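Kerell Planner 3 Review: Motion Planning Software for Small Arms

August 2022
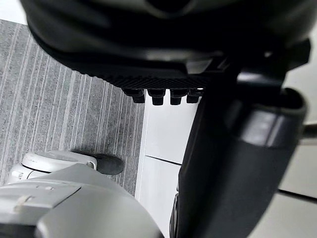
A reader's comment on my first-look post put the main worry better than I did: planners like this one always demo well in open space, and the trouble starts when the arm has to work with something solid on both sides of it. The same comment asked whether Kerell checks the gripper shell for collisions or only the arm links. It checks both, but only if you load the gripper model yourself, and the setup wizard never mentions it.

I have used Kerell Planner for 11 weeks now. It replaced Blackwood, which we had run for three years. Most of our work is reaching in low and close, near the floor and near cabinet faces, with the camera on the wrist. That is hard on a planner. The camera gets a narrow view, the arm takes up a good part of it, and the map of what is nearby is always a little out of date.

Setup

The installer is a single package and took me less than an hour, including the license. You point it at the robot description file, it reads the joints and limits, and it builds a first collision model. Mine came out with the wrist too fat by a couple of centimeters. The planner then refused moves that were perfectly safe. You can edit the padding per link, and after I brought it down on the last two joints the false refusals mostly stopped.

Camera calibration is less pleasant. Kerell wants 29 poses of a printed board and will not let you save a partial run. I lost one whole session when the network dropped at the end. Dedel, the calibration tool I used before, saves as it goes and can be picked up the next day. You can import a Dedel result into Kerell, and that is what I would suggest if you already have one.

Planning

I logged 3,317 planning requests over the test, all with the default sampler and a two-second limit. The planner gave up on very few of them when the goal was out in the open. Close to furniture it gave up more often, and the error message is the same one every time: "no valid path." It does not say which link was in the way. There is a debug view that colors the links in contact, but you have to turn it on before you send the request, so you end up sending everything twice.

The paths themselves are good. Blackwood used to swing the elbow out wide for a short move, and Kerell keeps it tucked in. Path smoothing is on by default and I left it on. Replanning while moving works, though the arm slows down noticeably each time a new path comes in.

Perception

The self filter removes the robot's own body from the depth data so it is not treated as an obstacle. This was the weakest part in the first release I tried. Dark, shiny parts close to the lens gave patchy depth, and bits of them stayed behind in the map as small floating blocks. The 3.2 update is better. I still clear the map by hand before a tight move – it is one call and takes no time.

Plain white surfaces are handled fairly well. Thin things are not. A rod or a small peg may show up in one scan and be gone in the next. If you know where such parts are, add them to the model as fixed shapes and don't leave it to the camera.

Tooling and price

The log viewer is the best thing in the package. You can scrub through a run and see joint angles, the planned path and the wrist camera picture side by side. Export is to plain text or to Kondport, and the Kondport export drops the camera timestamps, a bug I reported and have not heard back on.

A one-seat license cost me $1,892, with a year of updates. Blackwood was cheaper, but charged extra for the viewer.

Good: tidy paths, log viewer, per-link padding
Bad: calibration can't be paused, vague errors, thin objects get missed

I am keeping it. If your arm mostly works in open space and you already own Blackwood, I would wait for the next version, due in November.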